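Manorstead bench gallery: phones and cases

Clonholm returns, February 2025

The Manorstead bench handles phones sent back under the Clonholm scheme. Each handset is separated from its case, given a stock number and stored apart from it. The gallery covers the smoky grey translucent case, stock line 1222, and the handset that goes with it. All work on this line is done on the white table, which has a pale edge strip and is wiped down between batches.

Handsets are laid flat with the screen up. The case stays on until the stock number has been entered, as an uncased phone slides easily on a smooth top.

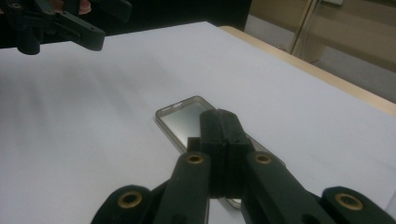 Phone in its smoky grey translucent case, screen dark, speaker slot near the top end.

Cases are recorded on a separate sheet. The Gunel sheet has 13 fields, of which the first four concern the rim and corners. A split at a corner puts the case in the reject tray. Light scuffs on the back panel are noted but do not change the grade.

The camera cutout is checked next, with the case lying open side up. Against a white surface the ring of the cutout is easy to follow by eye, and any chip in it shows as a break in the dark line.
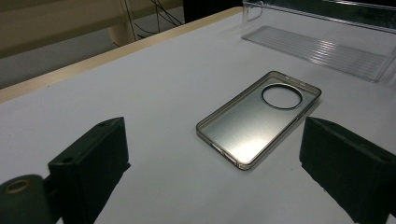 Port openings and button slots are left until last. Lint collects in the short notches at the lower end and should be cleared with a dry brush before the case is graded. Solvent is not used on tinted cases.

Graded cases are packed flat in Strand cartons, 1000 to a carton for the plain types and fewer for those with a raised rim. Handsets go to the locked store on the same shift. The next set of pages, on charging leads and plugs, is planned for May.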